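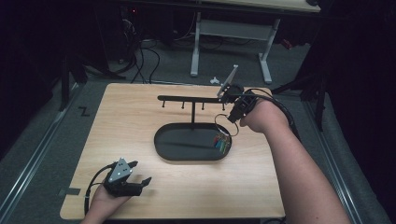
Figure 1. The key stand on the work table, with the bunch of coloured keys on its ring and the tray underneath.

A Place for the Keys: Small-Item Storage at the Front Door
Project report, Household Design elective, Rinley College

1. Where the idea came from

Anyone who has lived in a share house will know the morning search. In ours, a weatherboard place on Malen Street, it tends to happen at 7.45, when somebody is already late for the bus and the keys are in yesterday's jeans, or under the fruit bowl, or (once, memorably) in the freezer beside the peas. When the elective asked us to pick an everyday annoyance and study it properly, I didn't have to think very hard. I wanted to know whether a purpose-made stand would change where people put their keys, or whether we would all go on dropping them on the nearest flat thing as we always had.

I should say at the outset that I went in rather fond of the old ceramic bowl we had by the door, and I have tried not to let that colour the report too much.

2. The stand

The stand is a simple black metal piece, which I liked straight away. It has a shallow oval tray for a base, a thin upright pole rising from the middle of it, and a long bar across the top with short pegs hanging down. The pegs have little rounded ends. The tray has a raised rim, so a coin or an earring dropped into it ought to stay put even if the table gets a bump from somebody's backpack.

Our lecturer asked us to compare our chosen item with at least one alternative, so I used the ceramic bowl and also a row of adhesive hooks from Baxter Hardware, stuck to the wall beside the door at shoulder height. That gave me 3 options in all, and each one had a turn as the only official home for keys in the house.

3. What I did

I set the stand up first on a light wooden tabletop to get used to it before it went anywhere near the hallway. I practised hanging and lifting a ring of keys with coloured heads, blue, green, red and teal, and I found I was very glad of those colours. Against a black tray they are wonderfully easy to spot, even without my glasses on, and I would recommend coloured heads to anybody with more than a couple of keys that look alike.

After that the stand moved to the hall table. Each option stayed for 2 weeks, and the household kept a tally on a sheet stuck to the fridge, with a tick for keys put away and a cross for keys found somewhere else. I am very grateful to my housemates for their patience with this, particularly towards the end, when the pen went missing more often than the keys did.

4. What I found

The bowl did well for getting things put away but poorly for getting them out again. Everything goes in, and then there you are at the door, stirring through lip balm and old receipts with one finger. The wall hooks were tidy until one let go of the paint and took a flake with it, which I have since touched up.

The stand came out ahead, with keys in their proper place for 90 per cent of the entries on the sheet. People used the tray far more than I had expected. The hanging part suited a single ring nicely, but a long bunch reaches down to the tray anyway, so the weight partly rests there and the whole lot can be scooped up in one go. I had thought of this as a fault when I started, and by the end I had quite come around to it.

There were some grumbles. A very small ring is fiddly to get over the end of a peg if you have shopping in your other hand, and one housemate felt the upright was in the way when reaching for the mail behind it. We turned the stand side-on to the wall for a few days and then turned it back, as it looked odd.

5. If I did it again

I would run each option for longer and ask a second household to join in, ideally one with children. I would also like to try the Nirkora wall shelf that another student in our group was studying, which combines a ledge with pegs and might suit a narrow hallway better than a table does. My own write-up was meant to stop at 600 words and I have gone over, for which I apologise to whoever is marking it.

The stand is still on our hall table. The ceramic bowl has moved to the kitchen and holds lemons.

Rinley College Student Projects | Contact the Design office | © Rinley College | Back to top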